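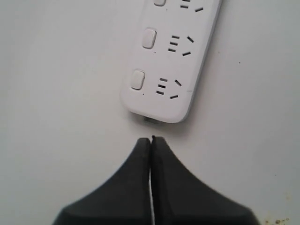
Teaching a hand to find a switch

The power strip on the bench at Pekthorpe is white, and so is the surface under it. Each socket has its own rocker switch beside it. Ysaline Pons chose it for that reason. A learning system that has only seen dark objects on pale tables does badly when the two are the same colour, and most of the things in a real office are some shade of white.

Pons runs the collection work at Virel, a small firm that gathers examples for other people's robots. An operator guides the arm by hand controls, and the small camera near the gripper records what the fingers are approaching. One attempt, from the first movement to the last, is called an episode. The strip is turned and shifted between episodes so that the system cannot simply learn one spot on the table.

The work is slow. A shift is 2 operators and 18 usable episodes is thought a fair morning. Episodes are thrown out when the operator hesitates too long, or when the fingers come in at an angle no one would want copied.

"People want to make it look smooth," Pons says. "I would sooner have the small corrections. The machine is going to be slightly wrong as well, and it needs to have seen someone put that right."

Switches are harder than they look from a chair. Seen from close above, with the fingers pointing up at the end of the strip, only part of it may be in view, and the operator has to judge the rest. Virel keeps these close views in the set. Mittal, the firm's labelling tool, marks which switch was meant in each episode, and a second person checks it.

The next batch, under the working name Plusance, will move on to plugs.

Contact the magazine | Copyright 2023 | Back to top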